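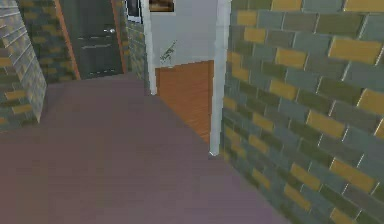 Seraina Fuchs

Reading time: 1 min

For our project Leno we look for people who will steer a simulated robot through rendered rooms and hallways with brick-patterned walls. From your runs the system learns to find an open doorway and go through it. You work at home, in the browser, and experience is not necessary. Each person records 70 runs, and we need 1000 in total. Please write to me at Nurngate before March 29, 2018, and tell us which hours suit you. The work is paid per accepted run.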